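Painted a desktop brown, looks flat and dead – what did I do wrong?

Posted by Shireen Magagula

OK so I have an old desk from a house clearance in Tullbridge, solid enough, top was wrecked. Rings, ink, a burn mark. I didn't want to strip it again (did that on a dresser once, never again) so I filled the worst of it, sanded, primed, and put on two coats of satin in a reddish brown. Foam roller. Color is fine. Color is what I wanted.

Problem is it doesn't look like a desk any more. It looks like a sheet of color somebody laid on some legs. No grain, obviously, I covered it, but I thought there would be something. My sister says it looks like a cafeteria tray. In daylight it's okay-ish, in the evening with the ceiling light on it is just one big brown thing.

Stuff I've thought about:

– a glaze over the top, darker, wiped back
– wax, clear or brown
– changing the sheen, going to gloss or dead matte
– leaving it alone and putting things on it

I need it done before my brother comes to stay because the desk is in the room he sleeps in and right now it's in the middle of the floor on newspaper. Don't want to spend much, the desk was 34 dollars and I've already put more than that into primer and paint. Paint is water based, if that matters. Last coat went on four days ago. Feels dry but a fingernail still marks it if I press.

Any help appreciated, sorry for the long post

Telmo Barrios

Four days is too soon to do anything to it. Start there. Water based paint is dry to the touch in an hour and then takes weeks to get hard. Your fingernail is telling you that. If you rub wax into it now you'll pull the surface about and it will stay tacky in warm weather. I did that to a bookcase and things stuck to it for a whole summer, paperback covers came off on the shelf.

So wait. Three weeks if you can stand it. Put the desk back against the wall, just don't put anything heavy on it and no lamp with rubber feet. Rubber feet will mark it for good.

Then to your actual question. A big plain surface with one even color on it has only the light to work with, and a ceiling light gives you almost nothing. A bit lighter low down in the middle, a bit darker off toward the top corner and over on the right, and all the rest just brown.
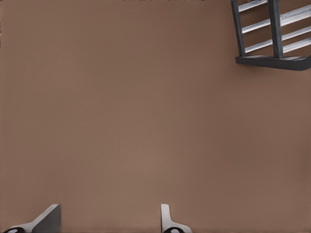

1. Move the light before you touch the paint. A lamp on one side, low, so it rakes across. Costs nothing to try, borrow one from the bedroom. Look at it in the evening since that's when it bothers you. I would say half the people who ask about this stop here.

2. If it still looks dead, glaze. Mix your glaze medium with a darker brown, thin, much thinner than you think. Test on the underside or on a painted offcut. Brush it on the length of the desk in one pass, then drag a dry brush through it the same way. Don't go back over it. Don't stop for the phone. You get faint streaks and the eye takes them for wood, more or less. On a hot day it goes off fast so do it in the morning with the window shut.

3. Seal it. A desk gets elbows and cups. Clear water based varnish, satin, two thin coats, light rub with 320 paper between. Not oil based over water based unless you want it to yellow.

4. Wax is optional after that and I wouldn't, on a desk. It takes rings.

On sheen – gloss will show every dip you filled. Matte hides the dips and shows every greasy hand. Satin was the right choice, you just have a lot of it.

Also edges. If you rolled the edges the same color as the top, try them a shade darker. Very small job, makes the top look like it has thickness. I'd do that even if you skip the glaze.

Miranda

just put stuff on it lol. Nobody looks at a desk top once theres a keyboard and a mug there

Birus

Agree with most of what Telmo says but you don't have to wait three weeks for the glaze, only for wax and for heavy use. I've glazed at a week with no trouble, warm dry room, fan going. If it lifts when you rub a damp cloth on a hidden spot, it isn't ready. If it doesn't, go.

What I would add is sanding. You said you filled and sanded but not what grit. If you stopped at 100 the scratches are still in there under the paint and they kill the light, the whole top goes sort of foggy. Look along it from one end with your head down low. Foggy or pebbly means scratches or roller stipple. Flat with a clean reflection means it's fine and it's just plain. If it's foggy then a rub with fine paper once it's hard, and one more coat put on with a good brush. Foam roller leaves orange peel, always has for me, even the expensive ones.

The brush coat alone might fix it. You get very slight lines, all running one way, and that's most of what a glaze does anyway with a lot less mess.

Don't put the desk back on newspaper by the way. The print comes off on soft paint. Use baking parchment or an old sheet under the feet.

Shireen Magagula

Thanks all. Looked along it with my head down like Birus said and yes, pebbly, so that's the roller. Tried the lamp on the left side too and it is a lot better than I expected, still a bit tray. Going to wait til it's hard, rub it down, one brush coat, edges darker. Will skip the glaze unless I hate it. Have moved it off the newspaper – one foot had already stuck, of course

Contact us | © Kunance Home Help | Back to top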